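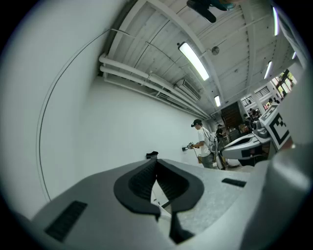 One reader of our first draft, Osman, wrote back that cold starts tell you nothing about how an old diesel truck will hold up, and that we should drop them. We kept them in, and I want to walk through why.

## 3.2 Cold starts and owner logs

We had 16 trucks in the Kundosard group, all older four-wheel drives with the Lilard glow plug kit fitted. Every owner kept a paper log (some neat, some covered in coffee) and wrote down how long the engine cranked before it caught. I went through all of them myself, and yes, it took most of December!

Two trucks stood out. Both cranked longer each week, and both later needed injector work — one at 700 miles into the study, the other at 1000. The rest stayed pretty flat. That's a small group, so I wouldn't bet the farm on it, but I'd still want to know if it were my truck.

**Figure 1.** Lab wall and hand-held gripper, seen from close up.

We also tried the Imix fuel additive on a few of the flat ones and saw no change in crank time. Oil weight did matter, and I get into that in Section 3.3.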